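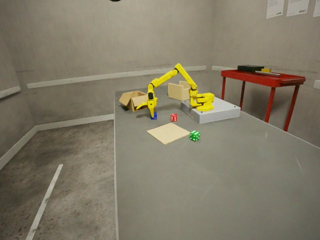 Kinga Pap
Contributing writer, machines and work

My first try at teaching a robot anything ended with a blue cube skidding off the far side of a table that doesn't exist. I said sorry to it out loud. The woman at the next desk didn't even look up — I gather people apologize to the cube a lot at Tollent.

I'd come in on 7th August, a Monday, to spend the day as a demonstrator. That's the job title for the people who drive the arm by hand so a learning system has something to copy. The arm is yellow, the room is gray, and all of it lives inside a simulator called Ullus. You sit in a normal office chair with a controller in your fist, you squeeze to close the fingers, and every little wobble of your wrist gets written down along with what the cameras saw at the time. One go from start to finish is an episode. The task that week wanted 500 of them.

The task itself sounds like something you'd give a toddler. Pick up a die, carry it to a cardboard box, let go. Then the room resets and you do it again with everything moved a bit. I figured I'd be bored by lunch. By lunch I was sweating through my shirt!

The trouble is depth. On a flat screen you think you're right over the die and you're an inch in front of it, so the fingers come down on nothing, or worse, on one corner, and off it goes. The trick (everybody has a trick, and they'll all tell you theirs) is to flip to the close-up view and stop caring about the rest of the room.
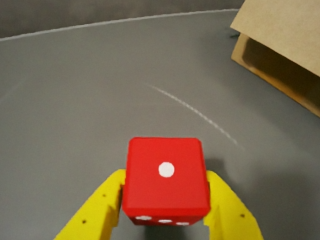
Once I got that, I stopped chasing things around the table quite so much. Come down slow, line up the flat sides, squeeze, wait a beat, lift. I still hated the boxes. Folded-out flaps are a menace, and I clipped one so many times that I started taking a big silly detour over the top of it.

Which led to the most interesting talk I had all day. I assumed my detours were junk and asked how to delete them. Please don't, said the lead on the shift. The model they trained in April, Zein, learned from a set that was too clean. Everyone who recorded for it was an old hand, every grab was perfect, and so the first time Zein nudged a die out of place it had no clue what to do next. It just kept closing its fingers on air. What they want now is people who miss a little and then fix it, all in the same episode. Missing and giving up doesn't count. Neither does missing and swearing at it, though I suppose the recording can't tell.

So there I was, being useful for being mediocre. I can't say that's happened to me at work before.

My total for the day was 92 episodes recorded and 3 thrown out, two for drops and one where I sneezed on the controller. The whole crew had reached 376 by the time I put my jacket on. The finished set goes over to Malladby, where another team does the training, and the demonstrators mostly hear how it went weeks later, in an email, when they're already busy stacking something else.

I asked if that bugged anyone. The guy across from me shrugged and said he'd watched a clip of an earlier model once and recognized his own habit in it — a tiny pause before letting go. He'd played it for his mother.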